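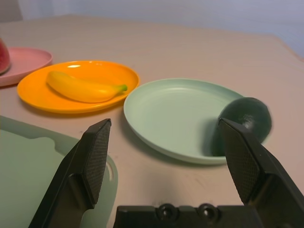 Ruba Tarawneh reckons toy food ought to be filed under tableware, on the grounds that her lot spend far longer laying it out on plates than pretending to eat it. I can see the case, and after a week of dithering I've left the article where it was, under pretend play, with a much longer bit on plates than it used to have. Fair's fair!

**Toy food** (also play food, pretend food, or in my house just "the shopping") is any small model of something edible that's made for children to play with. It usually turns up alongside a toy kitchen, a till or a tea set, though plenty of it lives a perfectly full life in a box with no kitchen anywhere near it.

## What it's made of

Moulded plastic is what most of us picture. It comes hollow or solid, it's light, and it survives being stood on (hollow bananas do go flat along one side, mind you, and they never quite come back). Wood is the other old favourite, turned on a lathe for the round things and sawn for the rest, then painted. You also get felt, crochet and salt dough, and the salt dough should be kept well away from dogs.

Vlasta Lazarević has a Movuvell fruit set which she's had since November, and I have the Flalholm one, 18 pieces in a drawstring bag. They're much of a muchness. The Flalholm pear is the nicer pear.

## Fruit

Fruit outnumbers everything else in most sets, and I think it's mainly down to colour. A banana is yellow, an apple is red, and a two-year-old can tell you which is which from across the room. Makers keep the bits that help you recognise the thing and skimp on the others. A toy banana will very often have a green tip, and apples tend to get a blush painted or sprayed over the red.

The trouble starts with the green ones. Limes, avocados, green apples and the odd unripe-looking mango all end up as a dark, roundish lump, and I've had long arguments over which was which. Ifor Gronow calls every one of them an avocado and won't be moved.

Watermelon is the exception to the whole-fruit rule. It's nearly always sold as a slice, with the red flesh showing and a band of rind along the curve, as a whole one would just be a big green ball. Seeds can be printed on or pressed in as little dimples. I much prefer dimples — the printed sort wears off and then you've got something more like ham.

## Plates

Right, the bit for Ruba. Toy plates are generally round, with a shallow rim and nothing on them by way of pattern, and they're sold in mixed colours: pink, orange, mint green, that family of shades. The plain surface matters more than you'd think, for a busy pattern makes small pieces hard to pick out.

Children use the colours in two ways. One is matching, where the banana must go on the plate nearest to yellow and heaven help you if you move it. The other is ownership, where the pink plate is mine and has been mine for ever. Živko Popescu's two manage both at once and it ends in tears by the second course.

## Boards and cutting

A chopping board often goes with the plates, and it may well be a real one borrowed from the kitchen drawer. A thin, see-through plastic board is ideal for this, easy to wipe and too light to hurt anyone's toes.

Cutting food is a branch of its own. The pieces are halved or sliced and held together with hook-and-loop dots, and a blunt toy knife pulls them apart with that lovely crunch. Solid fruit can go on the board too, of course, and be sawn at hopefully for 5 minutes.

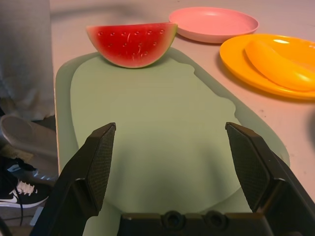

## Looking after it

Plastic pieces go in warm soapy water, and hollow ones with a hole want a good squeeze afterwards and a night on the rack, hole downwards. Wooden ones get a damp cloth and no soaking. Check anything for the under-threes against the age mark on the packet, grapes and peas especially.

For storage I've tried a Vestergaard tub, a fruit bowl and a carrier bag. The fruit bowl looked best, until a visitor bit the apple.

## See also

- Toy kitchens
- Tea sets
- Shops, pretend
- Fleltdale toy library (their sorting sheet for fruit is handy)

*Last tidied 25 Jan 2022. Shahab Shahbazi still owes me a paragraph on toy bread.*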